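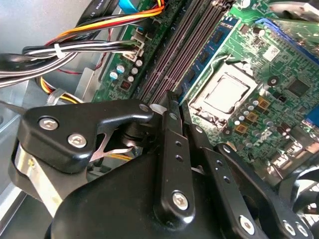 Anderson Sales wrote:
> Is the Sormont disc of Janar worth it if I own the old one? Only 1,000 were pressed and I'd hate to pay twice for the same scratches.

Depends how fond you are of the scratches. Sormont cleaned up the first reel beautifully, then seems to have gone to lunch. The train sequence runs 17 minutes now, up from 11, and most of the gain is Dantas looking out a window.

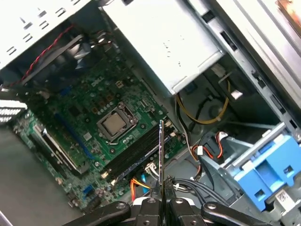
He does it very well, mind you. The new organ score is another matter. It announces every joke a full second early, like an uncle. Turn it off and put on whatever you like. The booklet essay is decent, and the Clamard short on disc two beats the feature.

Print this message | E-mail to a friend
Shares: 0 | Comments: 2
This site uses cookies. OK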